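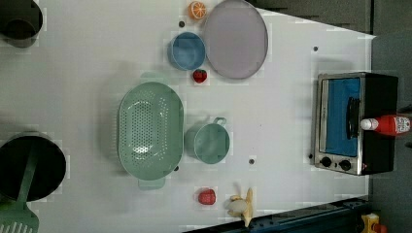 Majdi Qaisi wrote to me that a play kitchen should be tidied every evening, each pot in its place. I do not agree. A child who left the strawberry beside the colander had perhaps a soup in mind, and in the morning she will want it there.
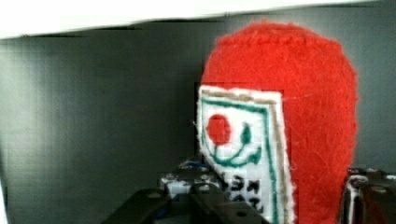 Fuzzy red things too have their business at the table — they are the guests. I would clear the floor and leave the rest until February, if needed.

Margaux Vasseur, February

Search this site Go

Contact | © Vilbridge | Back to top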